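ollton-bus-waits

README / data card. Read this before opening the csv files please, most of the questions I get are answered in here.

What it is

Wait times at bus stops in Ollton. 400 waits, 39 stops, two lines – the Mekar line and the Brandão line. One row is one wait. Somebody got to a stop, noted the time, noted the time the bus pulled in, and wrote down which bus it was. No app tracking, no GPS, all by hand with a phone clock or a watch.

Last updated June 27, 2018. Older copies have the Pranero stops listed twice, throw those out.

Why

The printed timetable and the real buses have drifted apart and I wanted something better than complaining at people. Also wanted to know if the Brandão line is really as bad as everyone says or if we only remember the bad days. Not going to answer that in a README. Make your own plots.

Files

waits.csv – the main one
stops.csv – stop names, which line, which side of the road
timetable.csv – the posted times, typed in from the paper sheets at the stops

All three are UTF-8. If Brandão shows up as garbage your spreadsheet guessed wrong, use the import menu and pick UTF-8 by hand. Do not save it back over the original after that goes wrong. Ask me how I know.

Columns in waits.csv

stop_id – matches stops.csv
line – M or B
arrived – when the person got to the stop, 24 hour clock
boarded – when the bus stopped and opened its doors. Blank means they gave up
posted – the next posted time after they arrived. Copied from timetable.csv
weather – free text, see below
crowd – none, few, lots. Just a feeling
notes – whatever people felt like writing

Times are local, no seconds. A few people wrote seconds anyway and I cut them off, didn't round.

The blanks in boarded are real data. Please don't drop them. If you take them out the Mekar line looks a lot better in the evening than it is, all the longest waits are the ones where somebody walked home. Treat them as "at least this long" and check notes, people often put the time they left.

How it was collected

People who were taking the bus anyway. No one was sent to stand at a stop for science. So the busy stops near the market have plenty of rows and the ones out past the quarry have hardly any, and a couple of stops show up once. Mornings are overdone too. Late evening is thin on both lines.

People filled in a paper slip and dropped it off, or emailed it, and I typed the slips up. Typing took forever. I checked each slip against its row after, but not a second time, so there will be mistakes. If boarded is earlier than arrived that's me, let me know and I'll pull the slip.

Known problems

Stop names. The sign, the timetable and what people call the stop are often three different things. I went with the sign. The common name is in stops.csv under aka where I knew it.

Pranero. The stop at Pranero is served by both lines and the buses pull in at the same shelter. Some slips don't say which line. I worked it out from the posted time when I could, otherwise line is empty. Don't fill it in by guessing.

Early buses. A bus that left before its posted time doesn't appear as early, it appears as a long wait for the next one. You can't see this in the data unless the person watched it drive off and said so in notes. Search for "left early" and "gone already" and "missed". Probably others. This is the biggest hole in the whole thing and I don't have a fix for it.

Full buses. A bus that went by full isn't boarded. Same deal, look in notes.

Weather. I let people write what they liked, big mistake. There's "rain", "raining", "wet", "drizzel", "horrible". I have left it all as written. If you clean it up send me the mapping and I'll add it as a new column, not over the old one.

Detour. The Mekar line was sent round by the canal for part of June while the road was dug up. Those rows have "detour" in notes. I'd leave them out for anything about normal service but keep them if you're looking at how long it takes to get back to normal.

What it's good for

Rough comparison of the two lines at the busy stops in the morning. Teaching – it's small and messy and everyone gets what a bus is. Arguing with the timetable.

What it's not good for

Ranking stops. Please don't, most have far too few rows. Anything about drivers, there's nothing in here to say why a bus was late, traffic or roadworks or a flat tire, and I don't want it used that way. And don't stretch it to other towns.

Privacy

No names, no emails, no ticket numbers. I took names out of notes where people mentioned a neighbor or a driver and put [name] instead. If you find one I missed tell me first before opening an issue with it quoted in full.

License

Use it, share it, say where you got it. If you print a chart from it put the number of rows on the chart.

Adding rows

Still taking slips. The blank slip is in the folder called slips, print it at any size you can read. Fill in the stop from the sign, the two times, and the line. Everything else is optional. Please write the time when you arrive and not later on the bus from memory, the remembered ones all end in a five or a zero and they're no use to me.

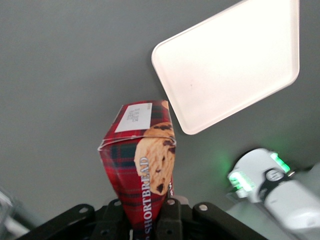
Same goes for the boarded time, doors open, not when you find a seat. If you give up waiting write "gave up" and the time you left, and still hand the slip in. Those are the ones I'm shortest of. Pull requests are fine for stops.csv and timetable.csv, for waits.csv I'd rather have the slip itself so I can file it with teh others.

Related items

Ollton stop signs, spelling list
Brandão line old timetables, typed up
Mekar line detour notes, June
Pranero shelter, which bus stops where
Blank slip, large print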